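Rafferty Releases Version 12 of Its Maltetti Grasp Planner

GRUDSTEAD, July 17, 2020 — Rafferty today released version 12 of Maltetti, its motion and grasp planning software for two-finger grippers. The release changes how the planner handles glossy plastic containers and adds a replay tool for failed pick attempts. Existing license holders can download it from the customer portal at no charge.

Earlier versions built a surface model from the wrist camera and treated bright reflections as missing data. On shiny parts this left holes in the model, and the planner either stopped or chose an approach with too much clearance. Version 12 marks saturated pixels as a separate class, fits the surrounding wall or floor across them, and carries the added uncertainty into the approach speed. 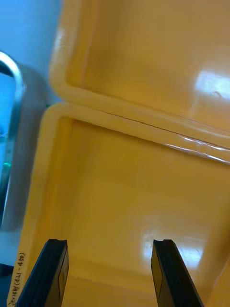
Hinged cases were a particular problem for the old method. The rims of the lid and base sit close together, and the seam between them was often read as a single edge. The planner now keeps the two halves as linked bodies with a shared hinge axis, so a finger path into the base is checked against the lid at its current angle.

Rafferty ran both versions at its Prudley test site in June. In 828 attempts to place a part inside an open case, version 12 completed 792 without operator input. The remaining 36 ended in a planned stop, most of them after the lid angle estimate fell below the confidence threshold. No attempt ended in contact above the force limit.

"Customers told us they were covering parts with matte tape to get the planner to run," said Comfort Agbeko, who leads perception development at Rafferty. "We wanted the software to work with the container as it comes. The stop conditions are stricter than before, and that was deliberate."

The replay tool stores the last 60 seconds of camera, joint and force data after any stop. Engineers can step through the recording, change a planner setting and rerun the plan offline. Recordings stay on the local controller unless exported.

Version 12 uses the same configuration files as version 11. Sites that wrote their own reflection masks should remove them before upgrading — the new classifier will otherwise run on masked input and report low confidence. Transparent containers are not supported in this release.

Media and technical inquiries: Rafferty press office, Grudstead.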